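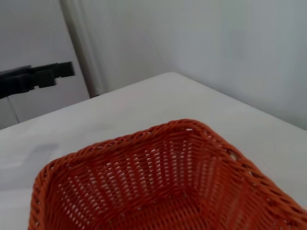 Publicado por Benedetta Cocco | 29/12/2025 | Archivado en: Retos y enlaces

Inicio > Blog > Retos y enlaces > Resumen de fin de año

Imprimir | Enviar por correo

Voy con prisa, que tengo la maleta a medio hacer y el tren no espera. Pero si no publico el resumen del intercambio de postales ahora, no lo publico nunca, que me conozco.

Para quien llegue nuevo: en July (perdón, en julio, que lo tenía apuntado en inglés en el calendario) abrí la lista del intercambio de postales hechas a mano. La idea era sencilla. Te apuntas, te toca una persona, le mandas una postal antes de que acabe el año. Sin comprar nada si puede ser. Papel que tengas por casa, sellos de goma, retales, lo que sea.

Nos apuntamos 72. Setenta y dos!! El año pasado fuimos 12 y ya me parecía una barbaridad. Casi me da algo con la hoja de cálculo.

Cosas que han ido bien. Los emparejamientos salieron a la primera, gracias a Aldo Amato, que me pasó una fórmula que no entiendo pero funciona. Las instrucciones más cortas, mucho mejor. Y lo de pedir a cada una que dijera un color que no soporta — eso se queda para siempre. Ha habido menos purpurina que otros años y mi aspiradora lo agradece.

Cosas que han ido regular. Correos. En fin. Hay 2 postales que siguen sin aparecer, las dos salieron a primeros de mes, y si no llegan para Reyes las repongo yo. Ya he escrito a las dos afectadas. Lo otro es culpa mía: puse mal una dirección y la postal de Gaetano Sala acabó en casa de su hermana, que se la quedó una semana en la nevera con un imán porque le gustaba. Ya está en su sitio.
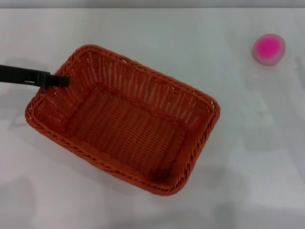 También me habéis preguntado mucho por el papel. Yo he usado el de Cattaneo, el grueso, el que venden en bloque. Aguanta bien el pegamento y no se comba casi nada. Para acuarela no me convence, se levanta la fibra si insistes. Rosario Greco usó cartulina de Holora y quedó muy contenta con el corte, dice que los bordes salen limpios incluso con tijera normal. Tijera buena, eso sí. Yo llevo con la misma desde la facultad y así me va.

La postal que más comentarios ha tenido: la de Concetta Ferraro, sin duda. Un faro hecho con hilo cosido encima de un mapa viejo de carreteras. Me mandó el recuento de puntadas, 282, no sé ni cómo tuvo paciencia para contarlas. Yo a las veinte ya estaría con el hilo hecho un nudo y de mal humor. Le he pedido que nos escriba el paso a paso y me ha dicho que si, que en cuanto pasen las fiestas.

La mía fue un collage bastante soso, la verdad. Sobres del banco por dentro, que tienen unos estampados azules preciosos, recortados en forma de tejados. Me faltó algo de contraste. Le puse una ventana amarilla a última hora y mejoró un poco. La persona que la recibió fue muy amable.

Para el próximo: creo que habrá tema. Estoy entre "puertas" y "lo que hay en la mesa del desayuno". Votad en los comentarios si queréis, o proponed otra cosa. Lo que no va a haber es dos rondas, que alguien me lo ha pedido y no, no me da la vida. También quiero cerrar la lista antes, porque hubo gente que entró el último dia y luego todo fueron carreras.

Ah, y los enlaces. Si habéis enseñado vuestra postal en vuestro blog, dejad la dirección de la entrada concreta — no la portada, que luego publicáis otra cosa y no hay quien la encuentre. Los voy añadiendo según pueda. Desde el móvil, así que con calma.

Me dejo algo seguro. Las que preguntasteis por los sobres forrados, os contesto a la vuelta, tengo la plantilla guardada en algún cajón.

Me voy a cerrar la maleta. Feliz entrada de año a todas y a los cuatro chicos que os habéis apuntado, que sois muy majos y mandáis las postales antes que nadie.

Última actualización: el mismo día, corregido un enlace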